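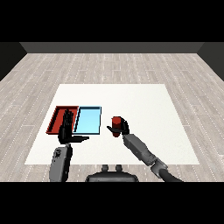

One reader wrote in to say that the simulator was the only part of their two-arm project that came in on budget, and that everything they forgot to price was boring: brackets, a decent table, somebody to move the sockets. I've had versions of that message ever since the first bench plan went up here, so it seemed time to write out the whole method properly.

Filed under: Planning & Kit > Two-handed robots

How to budget for a two-handed sorting bench before you buy the robot

I love this stage of a project. You can build the entire bench in simulation, change your mind nine times before lunch and spend nothing except electricity. Better still, if you do it with a notebook open, the simulation more or less writes your shopping list for you!

The job I'm using here is a small sorting task: a white table, a red tray next to a blue one, and a red cylinder to be picked up by a pair of five-fingered hands. We built it at Flonau in the Skimia simulator as a rehearsal for a real bench. Swap in your own objects as you go.

Step 1: Write the task down in one sentence

Ours was "pick up a small cylinder with one hand and put it in the tray of the same colour". If yours needs three sentences, budget for the first one and leave a gap on the sheet for the rest. Every extra verb costs money. "Pick up" needs a hand; "pick up and screw on a lid" needs a much better hand, plus a lot of somebody's time.

Step 2: Build it with stand-ins

Use plain shapes. Trays can be shallow boxes, parts can be cylinders and blocks, and the floor only matters if something is going to be bolted to it. Do get the sizes right, though. Measure your real parts with calipers and your real table height with a tape, and type those numbers in before you touch anything else.

I keep the trays butted up against each other in the first version – it's the tightest layout I'd ever use, so if the hands can manage there I know I can spread things out later.

Step 3: Turn the scene into a list

Go through everything the task touches and give each thing a line. Then go through everything those things touch. This second pass is where the missing money lives:

- Table, and whatever stops it sliding
- Trays, and whatever stops them sliding
- Parts to handle, including spares for the ones that get dropped
- Arms, hands, stand or torso, mounting plates
- Cameras and lights, with stands
- Computer, screen, network switch
- Emergency stop, floor marking, guarding if your risk assessment asks for it
- Power, cable runs, trunking

Simulated arms don't need a socket behind them. Real ones do, and our electrician's visit cost more than the trays, the parts and the lights put together.

Step 4: Get quotes in three piles

I sort the list into "must be exactly this", "must be this size" and "anything will do". The hands go in the first pile, the table in the second and the trays very happily in the third.

For our bench the smaller lines came out like this, all before VAT:

Table and fixings, from Brimar: £1,602
Computer: £1,875
Trays, cylinders and non-slip matting: £254

The arms and hands sit on a separate sheet, as ours were quoted by Barrera as a package and the price depended heavily on the support contract. Ask for hands and support as separate lines anyway. It took one polite email, and it made comparing offers so much easier.

Step 5: Plan around the longest wait

Put a delivery time next to every price. Our hands were quoted at 11 weeks, and everything else could be had inside a fortnight, which meant there was no sense at all in having a table arrive early and fill up with other people's boxes. Order the slow thing first, then count back from its delivery date for the rest.

If your financial year ends in March, a quote that lands in November is comfortable. One that lands in January probably isn't, so talk to whoever signs off before Christmas.

Step 6: Try the cheap version in the simulator

This is my favourite bit. Take your most expensive line and ask whether the task survives without it. Replace one five-fingered hand with a simple two-finger gripper and run the job again. Move the second arm away completely and see how far the first one reaches. Try a smaller table – you may find the elbows need the room more than the trays do.

Save each version under a name that says what changed, with its total beside it. When someone asks why you need two hands, you can show them both runs instead of arguing.

A word of caution on contact. A simulated grip on a smooth cylinder can look lovely and tell you very little about the real surface. I never drop a spare fingertip or a roll of matting from the list on the strength of a simulated grasp.

Step 7: Leave money for the second month

The first month goes on unpacking, mounting and calibration. In the second you'll find out which parts wear, which cable is too short and which camera should have been somewhere else. I put a separate line in for this, call it "changes after commissioning", and defend it fiercely. If it's hidden in the hardware total it gets spent on hardware.

Keep the simulated bench up to date once the real one is running, too. The next time you want a third tray, you can price it in an afternoon.

Last updated: November
11 comments | Share this guide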